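Why wood has lines in it

Look closely at a wooden table and you will see lines running along it. These lines are called the grain. They were made while the tree was alive.

A tree trunk gets wider every year. Just under the bark is a thin layer that makes new wood. In spring the tree grows quickly, and the new wood is pale. In late summer it grows slowly, and the new wood is darker and harder. By November most trees in cool countries have stopped growing. One pale band and one dark band together make one growth ring. A slice of trunk with seven rings has seven years of growth in it.

A saw usually cuts a trunk along its length. The rings then show up as long lines.

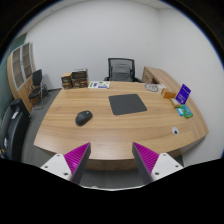
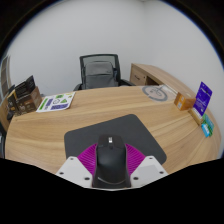 Knots are different. A knot is the place where a branch joined the trunk. The trunk grew around the base of the branch, so the lines bend to go past it.

Grain also affects strength. Wood is made of tiny tubes that run up the tree and carry water. It splits easily between the tubes and is much harder to break across them. A ruler is cut with the grain running from end to end.

Wood swells in damp air and shrinks in dry air. It changes more across the grain than along it. A wide door may stick in wet weather, but it hardly gets any taller.

Try this: rub a wax crayon over thin paper laid on a piece of rough, unpainted wood. The raised lines will appear on the paper.

Text by Maarja Eglītis
Last updated: 2020-07-31
Contact | © Filtness | Back to top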